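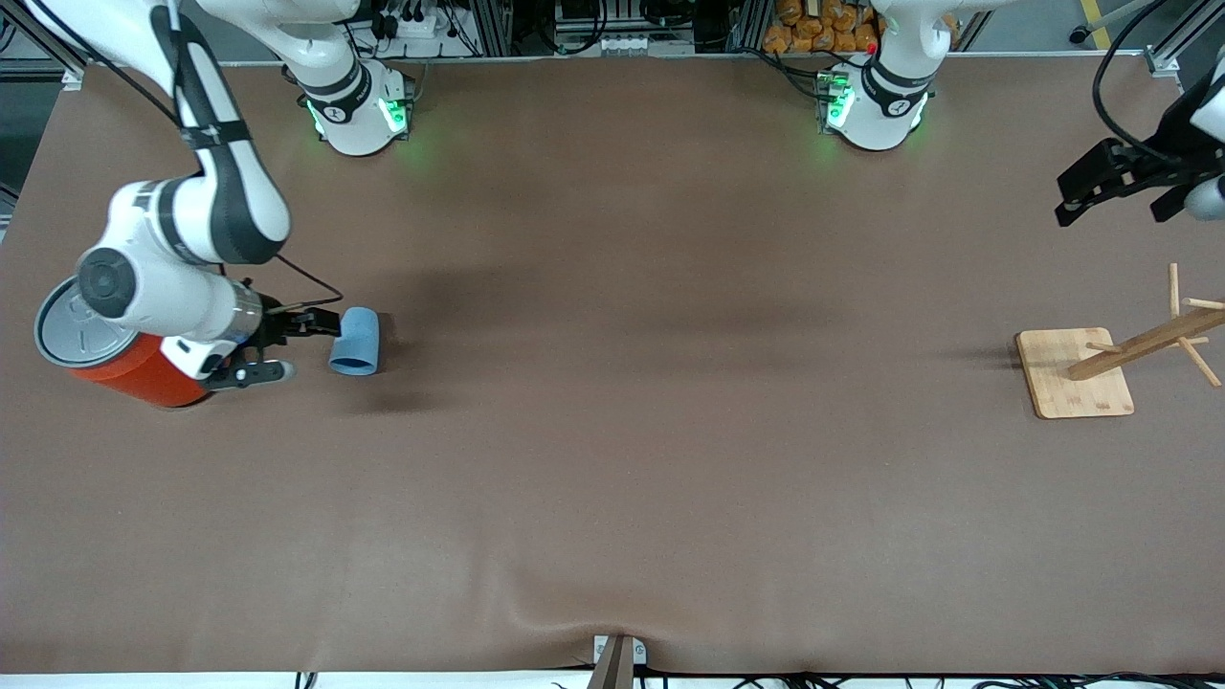
Kiltix Household Word List

Data card, release 3

Summary

Kiltix is a list of English names for ordinary household objects, with the regional variants of each name, a short definition and a record of where the variant was collected. It covers kitchenware, cleaning things, bedding, fastenings and small tools. It is meant for people who write glossaries, school dictionaries, crossword software and spelling checkers. There is no audio and there are no pronunciations.

Contents

entries.tsv: one row per headword
variants.tsv: one row per variant, linked to a headword by its key
places.tsv: the collecting areas and their short codes
sources.txt: printed sources, in the order they were added
CHANGES: what differs from the previous release

All files are UTF-8 with Unix line endings. Fields are separated by a single tab. Empty fields are left empty; the strings "none" and "n/a" are never used. Quotation marks in a definition are part of the definition and are not field delimiters, so turn quote handling off in your reader. Most spreadsheet programs will get this wrong by default.

Fields in entries.tsv

key: lower-case identifier, stable between releases
headword: the form used in the definition
class: noun, or noun phrase
definition: up to 80 characters, no full stop
domain: one of the codes listed in sources.txt, final section
status: current, dated or lost

Fields in variants.tsv

key: as above
form: the variant as written by the person who supplied it
place: code from places.tsv
kind: spelling, word or sense
checked: initials of the checker

A variant of kind "sense" is the same word used for a different object. "Basin" for a pudding bowl is the usual case. These rows have two keys, the second in the optional last column, and both must be present in entries.tsv. The validation script fails if either is missing.

Collection

Variants came from postal questionnaires and from printed sources. The questionnaire was written by Hélène Fehr and revised by Tegwen Rosser after the first return, when it became clear that "What do you call this?" beside a line drawing was being answered with brand names. The revised form asks for the word used by the oldest person in the house, and then for the respondent's own word. Where the two differ, both are kept as separate rows.

Printed sources are mostly trade catalogues and sale lists. The McKinnon catalogues supplied a large share of the ironmongery terms. They use the seller's vocabulary, and some of their forms may never have been spoken by a customer. Rows resting on a catalogue alone have "cat" in the place field.

Checking

Each variant was read by 2 people working apart. Disagreements went to Yvette Simard, whose decision is final and is not recorded separately. Initials in the checked field belong to the second reader only. In earlier releases they belonged to the first, so the field should not be compared across releases.

Status is assigned by rule. A headword is current if any respondent gave it as their own word, dated if it was given only for the oldest person in the house, and lost if it appears only in print. This makes "lost" too strong for a number of catalogue terms which are probably in use in the trade.

Known problems

Cup, mug, beaker and tumbler overlap badly. Respondents separate them by handle, by material or by what is drunk from them, and these do not agree. The definitions follow the handle. Do not use Kiltix to decide a boundary between these four.

The code for the northern islands was split in release 2 and the older rows were never divided. They keep the old code, which is still listed in places.tsv and marked "wide".

Plurals are inconsistent. "Tongs", "scissors" and "steps" are headwords in the plural; "bellow" is a headword in the singular, and should not be. Changing it would break its key, so it stays until a release that is allowed to break keys.

Hyphens are kept as supplied. Expect dish cloth, dish-cloth and dishcloth as three rows of kind "spelling".

Tools

The validation script is called fola and sits in the tools directory. It needs only a standard Python installation. Run it from the top of the repository:

python tools/fola.py entries.tsv variants.tsv

It prints the line number and field of each fault and exits with a non-zero code if any are found. Warnings about trailing spaces can be ignored in sources.txt.

A converter to the Jamska dictionary format was written by Ashraful Bandara. It drops the place field and merges spelling variants, and there is no way back from its output.

Privacy

Names and addresses of respondents were kept apart from the answers and are not distributed. Forms that contained a family name ("a Granny Something pan") have been removed.

Corrections

Send corrections to Océane Petrenko, giving the key, the form and where you heard it. Additions without a place cannot be used. Corrections received after September are held for the next release.

Last edited 20 October 2025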